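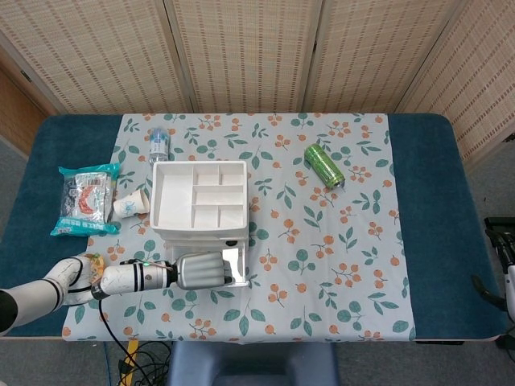 Heating oil prices Tandgate area, lock in or wait?

dunmore_ridge
Trasham sent the prebuy letter yesterday. Lock in by the end of October or go on the daily price. Crude has been sliding for weeks but their number barely moved. Anybody locking in? I burn maybe up to 5 fills a winter, 200 gallons a fill, so it adds up.

pellet_or_bust
Waited last year, regretted it. Locking in. Boring but I sleep.

k9valve
Don't. Too much crude out there, everybody pumping flat out and the tanks are full. Why hand Trasham the difference

dunmore_ridge
That's what I keep thinking. But crude drops and the delivered price just sits there.

millpond77
Crude isn't heating oil. Refineries go down for maintenance in the fall, distillate gets tight, your price goes up even with cheap crude. Seen it plenty.

k9valve
For a couple weeks, sure. Then it comes back down. Look at a whole winter not one bad delivery

millpond77
One bad delivery in January is the one that hurts tho

grayporch
Did you call Willems? They quoted me 27 cents a gallon under Trasham, cash price, no contract. Have to call it in yourself, no auto fill.

pellet_or_bust
Willems is fine till it snows. Took them 2 days to get up our road and they wanted a priming fee on top.

grayporch
Never paid a priming fee in my life. Did you run it dry?

pellet_or_bust
...yes

k9valve
lol ok so not a Willems problem

dunmore_ridge
Does the Trasham deal have a cap or is it fixed? Letter is clear as mud.

millpond77
Fixed. Cap is seperate, you pay extra per gallon for it. Read the back page, there's a cancelation fee too. I'd take the cap if you really think it's dropping.

k9valve
Cap is just insurance, they price it so they win. Still say wait

tank_half_full
Anyone get the Kikero app to work? Supposed to show all the local dealers. Mine shows prices from last spring.

grayporch
Same. Deleted it. Just phone around before noon, they change the price after lunch.

dunmore_ridge
OK. Probably locking half and buying the rest from Willems, if Trasham lets me do half. Calling in the morning, will post what they say

millpond77
They'll do half. Ask for it in writing.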